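Sekard > Company > About us

Sekard sells simulation software for people who program robot arms. We started with one product, Hokov, and it is still most of what we do. Hokov lets a customer build a cell on screen, put a robot in it, and run the job many times over before any hardware is bought or moved.

There are 25 of us. Most of the staff write software, a few build the object models, and the rest look after customers. We have no sales team as such. If you write to us, the reply will come from someone who works on the product.

Hokov comes with a library of 329 objects and a set of surfaces to go with them, among them stucco, wood grain and bare ground. The objects are a mixed lot on purpose. A gripper that does well with plain blocks can do badly with something that has fins, or with something flat that lies close to the table. Customers can add their own models, and we will check them free of charge if there are no more than 20.
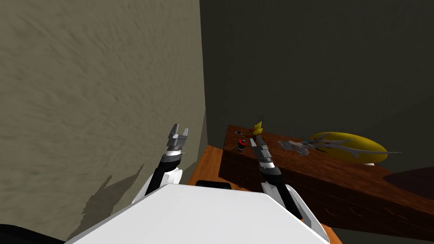

Hokov is sold by the year. The price covers updates, the full library and help by email. A licence is for one site, and there is no limit on how many people at that site can use it. Universities and colleges pay a lower rate, which we work out when they ask. The trial runs for six weeks and has every feature switched on. Work saved during the trial opens in the paid version.

Our second product, Yammine, is an add-on for Hokov. It deals with grippers only. We wrote it after customers told us that setting up the arm took them a morning and setting up the gripper took them a week.
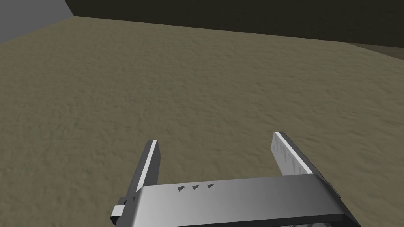

Yammine lets you change the shape, reach and opening of a gripper and see the change at once. It works with the parallel-jaw type, and support for suction cups is planned. We suggest starting on bare ground with the two fingers apart and nothing between them, so that the gap can be looked at by itself before any objects are added. Finger plates can be swapped one at a time, and each change is kept in the project history.

We also offer a setup service called Plurus. You send us drawings of your cell and a list of the parts you handle, and we build the first version in Hokov for you. It usually takes roughly 6 working days. The finished files belong to you and can be edited like any others.

Page last updated 2022-10-01.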